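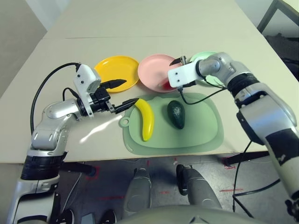

明るいベージュの天板に置いたピンクの皿とおもちゃのバナナ

Fulley ワークテーブル天板 ライトベージュ
品番:2659
ブランド:Fulley
カテゴリー:テーブル・天板 > 天板単体

商品説明

Fulleyのワークテーブル天板は、脚と天板を別々に選ぶ組み合わせ式テーブルの天板単体です。キッチン横の作業台、子ども部屋の机、店舗のカウンターなど、置き場所に合わせて脚の高さを変えてお使いいただけます。このページの価格に脚は含まれません。

表面はつやを抑えたメラミン化粧板です。照明の映り込みが少なく、手元の作業がしやすい仕上げになっています。ライトベージュは白に近い淡い色で、床や壁の色を選びません。9月の仕様変更で、従来のアイボリーよりわずかに黄みを抑えました。アイボリーの天板と並べてお使いになる場合は色の差が出ますので、先にカラーサンプルをご請求ください。

角は四つとも丸く加工してあります。側面には表面と同色の縁材を巻いています。縁材の継ぎ目は奥側の辺に一か所あります。裏面は白の化粧板で、脚の取り付け用に金属製の受けナットを埋め込んであります。ネジを直接板に打ち込む方式ではないため、引っ越しなどで脚を外しても、繰り返し組み立てられます。

サイズと仕様

幅:四種類(下の「サイズの選び方」をご覧ください)
奥行:60cm、75cm
厚さ:25mm
表面材:メラミン化粧板(つや消し)
芯材:パーティクルボード
縁材:ABS樹脂
裏面:化粧板(白)
耐荷重:99kg(均等に荷重をかけた場合)
付属品:取り付けボルト、六角レンチ、裏面用保護フェルト
組み立て:お客様組み立て

サイズの選び方

幅は90cm、120cm、150cm、180cmからお選びいただけます。一人用の机としてお使いの場合は120cmが標準です。向かい合わせに座る場合は、奥行75cmをおすすめします。60cmでは皿を二列に並べると中央に余裕がありません。

幅150cm以上の天板には、中央に補強バーを取り付けてください。補強バーは別売りです。ミシンやオーブンレンジなど、重さが一点に集まるものを置く場合は、幅にかかわらず補強バーをご使用ください。

対応する脚

Voltmont スチール脚 四本組(高さ70cm、72cm)
Voltmont 昇降脚 手動ハンドル式
Long 木製脚 四本組(オーク、ウォールナット)
Karnix キャスター脚 ストッパー付き

上記以外の脚は、受けナットの位置が合わないことがあります。お手持ちの脚をお使いになる場合は、取り付け寸法図をダウンロードして穴の位置をお確かめください。Longの旧型の脚は取り付け板の形が異なるため、変換プレートが必要です。変換プレートの価格は525円(税込)です。

Karnixのキャスター脚を取り付けると、高さは脚の表示寸法より少し低くなることがあります。カーペットの上では車輪が沈むためです。

お手入れ

ふだんは乾いた柔らかい布で拭いてください。油や食べこぼしは、薄めた中性洗剤を含ませた布で拭き取り、そのあと水拭きと乾拭きをしてください。メラミンスポンジ、クレンザー、シンナーは使用しないでください。表面のつやが変わり、元に戻りません。

カレー粉、毛染め剤、油性インクは色が残ることがあります。付いたらすぐに拭き取ってください。熱い鍋やフライパンは直接置かず、鍋敷きをお使いください。

ご使用上の注意

・天板の上に乗ったり、腰掛けたりしないでください。
・屋外や浴室など、水のかかる場所では使用できません。
・直射日光が長時間当たると、変色することがあります。
・ボルトは使い始めて一か月後に一度締め直してください。
・クランプ式の照明やモニターアームを取り付ける場合は、当て板を挟んでください。
・幅180cmの組み立ては、必ず二人以上で行ってください。

配送と返品

天板は脚と別の梱包でお届けします。同時にご注文いただいても、到着日がずれることがあります。玄関先でのお渡しが基本で、室内への搬入と組み立ては有料オプションです。エレベーターのない建物の3階以上へのお届けは、ご注文前にお問い合わせください。

出荷はご注文確認から2営業日以内です。幅180cmのみ受注後の加工となり、出荷日はメールでご連絡します。

未開封の場合に限り、到着後八日以内の返品をお受けします。返送料はお客様のご負担となります。受注加工品は返品できません。角の欠けや表面の傷など、到着時に不具合があった場合は、梱包材を捨てずにご連絡ください。交換品を手配します。

保証

天板本体の保証期間は、お届けから2年です。反り、縁材のはがれ、受けナットの抜けが対象になります。使用による傷、熱や薬品による変色、お客様による切断や穴あけ加工のあとに生じた不具合は対象外です。保証書は取扱説明書の裏表紙に印刷されています。納品書と一緒に保管してください。

関連商品

Fulley 天板用補強バー
Fulley ケーブルトレー 裏面取り付け用
Fulley カラーサンプル(ライトベージュ、グレー、ホワイト)
Voltmont スチール脚 四本組

※画面の設定により、実際の色と異なって見える場合があります。
※皿、小物類は商品に含まれません。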